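Wirico Home Skills, Handout 4: Folding on a Round Table
Course leader: Algirdas Vītola

Welcome back, everyone, and thank you for bringing in so many shirts last time! We ran out of hooks, so please use the Brekach room for coats from now on.

1. Before you fold

Most of us learned to fold on a bed or a long counter, and a round table feels odd at first (it did to me, and I have been at this for 15 years). With no straight edge to line up against, you need to let the cloth give you your line. Find a side seam or a stripe, turn it toward you, and work from there. Open the cloth out loosely, then smooth from the middle with flat hands. Take your time over this part.

A white cloth on the round table, still to be smoothed:
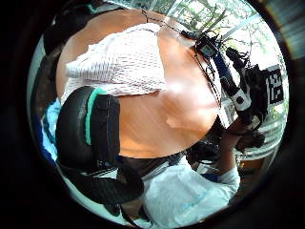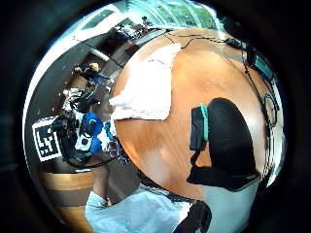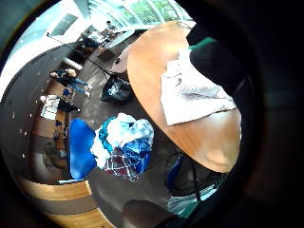 2. Sorting the pile

Plain things first, then checks and plaids, which are easier once your hands have warmed up. Keep each finished stack low and turn the collars in alternate directions so it doesn't lean.

For next time: fold one shirt three different ways and bring whichever you like best. The Dambrauskienė booklet covers sleeves on page 54.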